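Projektbericht: Ordnung auf kleiner Fläche
Aleksandra Grabowska, Projektgruppe Korna

Eine Arbeitsplatte, auf der gekocht, gespült und abgestellt wird - viel mehr Platz gibt es in unserer Küche nicht. Genau das hat mich gereizt! Im April habe ich untersucht, wie man Geschirr sortiert, wenn kein zweiter Schrank dazukommen darf. Grundlage war ein Fragebogen, den 47 Studierende aus dem Wohnheim Flatholm ausgefüllt haben. Fast alle nannten dasselbe Problem: Schüsseln und Teller bleiben draußen stehen, und zum Schneiden ist kein Platz mehr.
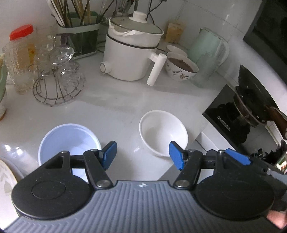
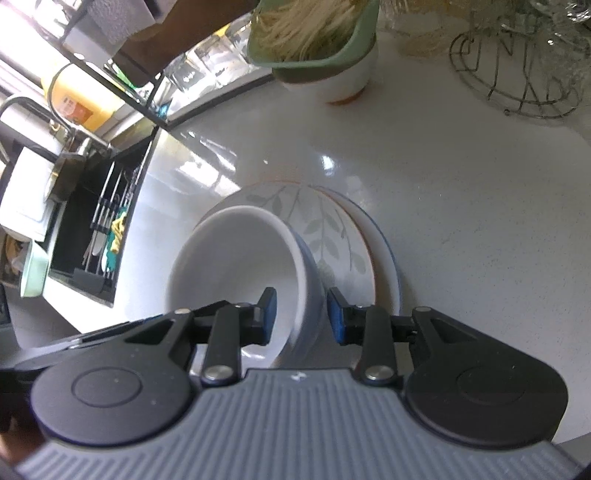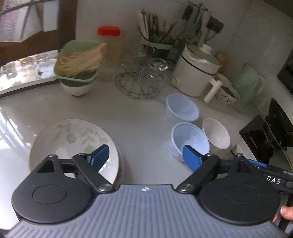
Abb. 1-3: Weißes Geschirr auf der Arbeitsplatte. In Abb. 2 liegt die Schüssel vor dem Teller mit Blattmuster auf der Seite.

Am meisten Spaß gemacht hat mir die Frage nach der Reihenfolge. Erst die großen Teller, dann die Schüsseln nach Durchmesser, und die hellblauen aus Kunststoff kommen zum Schluss - so war ich nach neun Minuten fertig und richtig stolz. Essstäbchen und Kochbesteck bleiben stehend im Halter an der Wand, da kommt man beim Kochen am schnellsten dran. Für die trockenen Nudeln fehlt mir noch eine gute Lösung, sie ragen aus jedem Gefäß heraus (ein hohes Glas mit Deckel wäre mein Favorit).

Im nächsten Abschnitt vergleiche ich die Ergebnisse mit der Küche der Gruppe Borkowska, die mit offenen Regalen arbeitet. Auf deren Grundriss freue ich mich schon sehr!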